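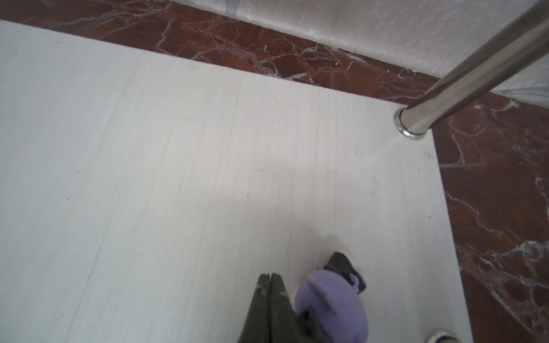
Reading time: 1 min

Ticket 686: Budget request, second gripper set for Trarkillow cell
Opened by Thabiso Magagula, 8 August 2019

Good morning. I write this ticket to purchasing because the finger pads are on the list for replacement, and I need a decision before the end of August. The fingers have scuffs and I do not want to wait until they slip. 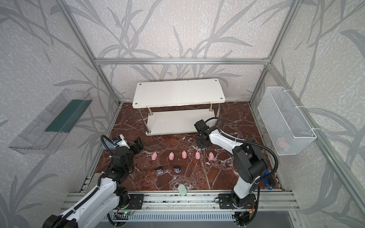

Skedex offers one pair of fingers for 152. A full spare gripper is 1,200. Delivery is 20 days for both. My proposal is to take two pairs of fingers now and leave the full gripper for next year.

Reply, Annatjie Swanepoel: Did you also ask Rerner? And are the cable conduits in the same budget line?

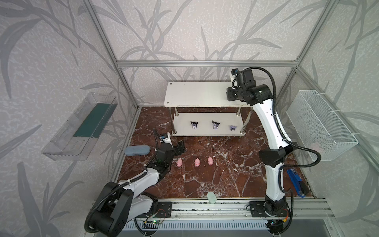 Reply, Thabiso Magagula: Rerner did not answer yet. The conduits are in the line of Radebe, please do not add them here. I would like a second shelf also, so that we can change the layout faster, but this can wait.

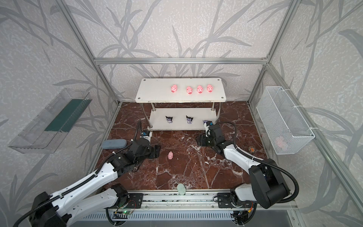
Cell with four pigs on the top board and one on the floor.

Reply, Annatjie Swanepoel: Two pairs of fingers approved. Please send me the quote as PDF. Ticket stays open until delivery.

Comments: 3 | Shares: 0
Contact purchasing | Back to top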